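Speaker notes - "Hold My Pendant: teaching a bin-picking arm by hand and by remote"
Marilou Cruzado
Tuesday, July 17, 2018, second slot after lunch

Running order: 1 opening, 2 why we don't script it, 3 by hand, 4 by remote, 5 the bin, 6 what we throw away, 7 operators, 8 close. Clicker is in the side pocket. Water on the left, away from the laptop this time.

1. Opening

Thank the hosts. Thank Grethe Grímsdóttir for the introduction, whatever it ends up being.

First line: "I have spent the past year being paid to play with blocks, and I'm not very good at it."

Wait for the laugh. If there is no laugh, go straight on and don't explain it.

Who we are: a small group at Urnow. We show an arm how to get parts out of a bin. We don't write the motion down. A person does the task through the arm, we record it, and later the arm tries to do something like it without the person. Most of this talk is about the person.

2. Why we don't script it

Tell the Cornis story. Short version: their parts arrive in a bin, in whatever way gravity felt like that morning. The first integrator wrote rules. There was a rule for parts lying flat, and a rule for parts against a wall, and then a rule for when the first two rules disagreed. By August they had a very thick folder and a man named in the folder as the only one allowed to touch it.

Point to make: you can pick a block out of a bin before you can tell me how you do it. Ask the room to try. Somebody will start with "well, you just sort of" and that is my next slide.

(Next slide says "well, you just sort of".)

3. By hand

Hand guiding. You take hold of the arm and walk it through the job. Everybody loves this in the demo. The visitor holds the wrist, the visitor moves the robot, the visitor asks when they can buy one.

Things to admit:
- Your body is in the way. You lean over the bin to see, and now you're part of the workspace.
- People push with their shoulders. The recording has shoulder in it. Play it back and you can tell who taught it.
- Fine near the rim, poor near the floor. Getting a finger down between two blocks while hugging a heavy arm is a job for someone with three elbows.

We still use it for the big moves: over the rim, down, back up. Jurgita Laur can do a clean approach by hand on the first go. The rest of us need a few, and we don't ask her to watch.

4. By remote

Operator stands back with a controller and drives the gripper. The arm follows. Now nobody's shoulder is in the data, but you've traded it for other troubles.

Depth is the big one. From where you stand, the finger always looks closer to the block than it is. New operators stop high, close on air, and look at the controller as if it had let them down.

Second: left and right. Stand on the other side of the bin and your left is the robot's something else. We tried turning the axes around to match the operator. Then the operator moved. We now ask the operator to stay put, at no extra cost in software.

Third: speed. People drive slowly when they're being recorded. The robot learns to be nervous. Siiri Rätsep, who did most of our early sessions, fixed this by telling operators that the recording started later than it did. I'm told this is fine as long as I mention it in talks, so I'm mentioning it.

DON'T get into latency here. Arūnas Tamošiūnaitė has the latency talk tomorrow and he has asked me nicely twice.

5. The bin

Let them look for a moment before talking. Sip of water.

What to bring up, in any order:

We went with plain bars, three green and three red. They look like nothing. Then they land crossed or with one end near a wall, and you find out how many ways there are to pick up a plain bar.

Ask: which one would you go for? Most rooms say the green one over by the left wall, because it's on its own. Fair. But it's near the wall, and a gripper has a back side as well as a front. Operators who go for it first usually come in at a tilt, and then we have a tilt in the data to deal with.

The red one under the finger is the one I'd use to teach somebody. You come down over the middle and you lose sight of exactly the part you're trying to grip. All you have is the two ends, and you steer by those.

Cables. I get a question about the cables every time. They go with the arm, so they're part of the task: a wrist turn that's easy for the joint may be rude to the hose. Good operators learn which way it likes to turn. We never told them to, and it's all through their recordings.

The walls slope. Allow for that on the way down as well as on the way out.

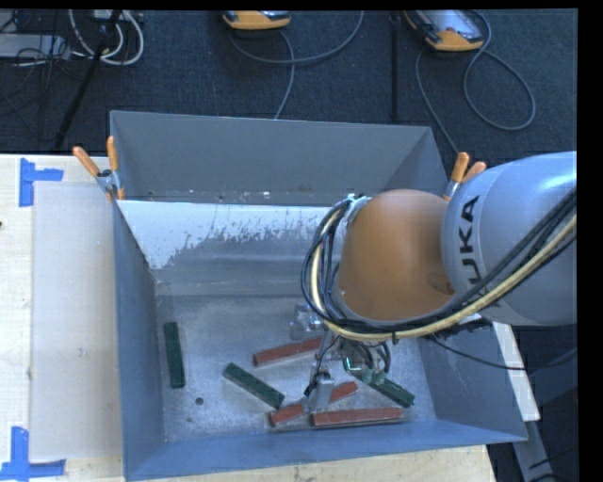

6. What we throw away

Numbers slide. We recorded 1,130 picks. I'm going to be asked how many we kept, so say it first: almost 60 percent.

What goes:
- Runs where the operator changed their mind halfway to a block. The robot learns indecision very quickly.
- Runs where the block was nudged first and picked second, unless the nudge was on purpose. Siiri wants to keep all of these. We have agreed to disagree in a shared spreadsheet.
- Anything recorded after a long lunch. No slide for this, just say it.

What stays, and people find this odd: misses with a good recovery. Finger comes down wrong, operator backs off, comes in again. A set with only perfect picks gives you an arm that has no idea what to do after its first mistake.

Mention that labeling is done in Jerkix. Yes, that is its name. No, I didn't pick it. Move on before somebody asks what the other options were.

7. Operators

We had 13 operators in all. Background made less difference than I'd have bet. The two best were a dental hygienist and a man who had driven a forklift for most of his life. The worst was me, and there is a chart.

What helped:
- Short sessions with real breaks. Hands get lazy before people feel tired.
- Letting them name the block out loud before moving. "Green, middle." It cuts the mind-changing by a lot.
- Showing them their own playback. They hate it, and the next session is better.

What didn't help: my written guide. It was long, it had a table of contents, and it was used to level a desk at Baranauskienė, where we ran our second round.

If time is short, cut the forklift story here. If time is long, tell the forklift story.

8. Close

Back to the first line. I'm still not good at blocks, but I've now seen a lot of people who are, and the arm has been copying them and leaving me alone.

One ask for the room: if you record demonstrations, write down who gave each one and which way they were taught to do it. We started that too late, and a good part of this spring went into working out whose wrist was whose.

Questions. Likely ones:

"Could you do it with more than one gripper?" - Yes, and we're starting on it.

"Why not do it all in simulation?" - Be polite. Simulated hoses are very well behaved.

"Hand or remote, if you had to choose?" - Hand for getting to the bin, remote once you're in it. If they push, remote.

"Can I have the data?" - Point at Grethe.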